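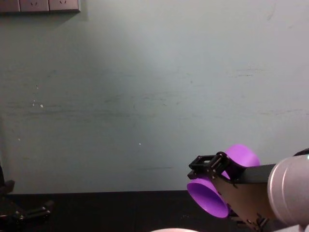

What should I clean a scuffed painted wall with before I try anything from a store?

Warm water, a drop of dish soap and a soft white cloth. Wring the cloth out hard, wipe along the mark, then wipe again with clean water and dry it. Do this before you spend money. I've tried a fair number of wall products, and most of the improvement came from the wiping. If a mark fades at all with soap, it's sitting on the paint and you can probably get more of it off with patience. If it doesn't change, try the questions further down.

4 min read

Walls, tables and cups: questions I get about the work table
Amanuel Demissie, updated Jun 23, 2026

Why does the wall behind a table get so dirty?

Things touch it. Chair backs, elbows, boxes, whatever gets pushed to the far edge of the table and a bit beyond. Marks that run sideways in a band usually mean something has rubbed along the wall. I don't believe the story that "cheap paint attracts dirt." Flat paint does hold on to it, and it's harder to clean without leaving a shiny patch, so people blame the price.
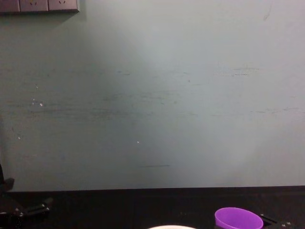
Streaks, scuffs and a few thin scratches on the pale wall behind the table.

Can those thin dark scratches be wiped off?

Some can. A dark line is often material left behind by whatever hit the wall, and that will come away with a damp cloth or a plain white eraser. Run a fingernail across it first. If the nail catches, the paint is cut and no cleaner is going to fill it. You're looking at a dab of filler and touch-up paint, and touch-up paint on an old wall will show. I've never seen it not show, whatever the can says.

Are melamine sponges safe on paint?

They're very fine sandpaper, so treat them that way. They do remove marks. They also remove a little paint each time, and on a matte wall you can end up with a polished spot that bothers you more than the mark did. Try one low down behind the table and look at it sideways in daylight before you go near the middle of the wall.

Is the Pravura wall cleaner worth buying?

I wasn't impressed. The label on my bottle promises it's good for 2,000 wipes, which is an odd thing to promise, as I don't know how anyone would check. I used it next to dish soap on the same band of scuffs and couldn't tell the two halves apart once they had dried. It smells nicer. If you already own a bottle, use it up.

How close to the sockets can I clean?

Keep the cloth barely damp and stop short of the plates. Never spray toward them. Turn the power off at the breaker if you want to clean the plates themselves, and let everything dry before it goes back on. I leave a border of slightly dirtier wall there and have decided I can live with it.

Should a work table be covered with black cloth?

It depends on what you do at it. Black cuts glare, and pale things are easy to find on it. A white cup on black cloth is hard to lose. What black doesn't do is "hide everything," as the Witard packaging claims about theirs. It hides coffee. Lint, dust, crumbs and pet hair all show up, and so do creases and fold lines, especially under a lamp placed off to one side. I bought mine in January and it had picked up a coat of fluff before I got it flat.

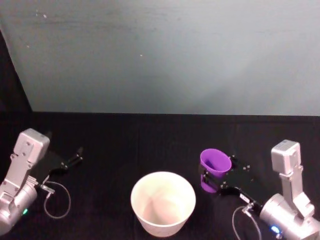
The other problem is that cloth moves. Set a light cup down on a slick table and the cup slides a little; set it on loose cloth and it can catch on a fold and tip. Pull the cloth smooth where you'll be standing things up, and if it creeps, clip it under the back edge. I wouldn't bother with double-sided tape. It held mine for a week and then left a sticky strip on the table that took longer to clean than the wall.

What's the best way to get creases out of the cloth?

Iron it on the back while it's slightly damp, at whatever setting the care tag allows, and then roll it up around a cardboard tube. Folding it away puts every crease straight back. Steamers help with soft wrinkles and do very little for a hard fold, at least the Hunside one I borrowed.

Do I need a set of matching cups for small parts?

I can't see why. Different colors are more useful. If screws go in the purple one and everything else goes in the white one, you stop having to look inside. A wide mouth matters more than a matching set, and a ribbed rim can be easier to grip than a smooth one. Stacking sets sold as "organizers" are usually cups with a markup. Ouellet wanted four times what I paid for mine.

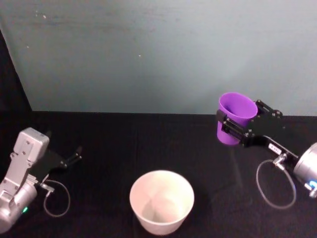 How do I keep a light cup from tipping over?

Put some weight in the bottom and keep it away from the table edge. A few coins or washers will do. Cups that narrow toward the base are the worst for this, so use those for things you pick out one at a time and give the heavy stuff something with straighter sides. Suction bases are no help on cloth, in case anyone tries to sell you one.

Would it be easier to repaint the wall?

Easier than what? If you've already rubbed several shiny patches into it, then I'd say repaint from corner to corner and pick a washable finish. For a handful of specks and streaks I'd leave it. One reader was quoted $2,515 for a room because of some marks behind a desk, which seems like a lot of money to hide something the desk will put back. Sample pots are a cheaper way to find out how badly your color has drifted.

What about a splash panel or a strip of clear film?

Film is fine if the wall is perfectly smooth, and most aren't. On mine it bubbled along one side. A rigid panel works better and collects the same scuffs, except that you can unscrew it and wash it in the tub. Or move the table forward by the width of your hand. I did that last, after trying everything else on this page, and the new marks have slowed down a good deal.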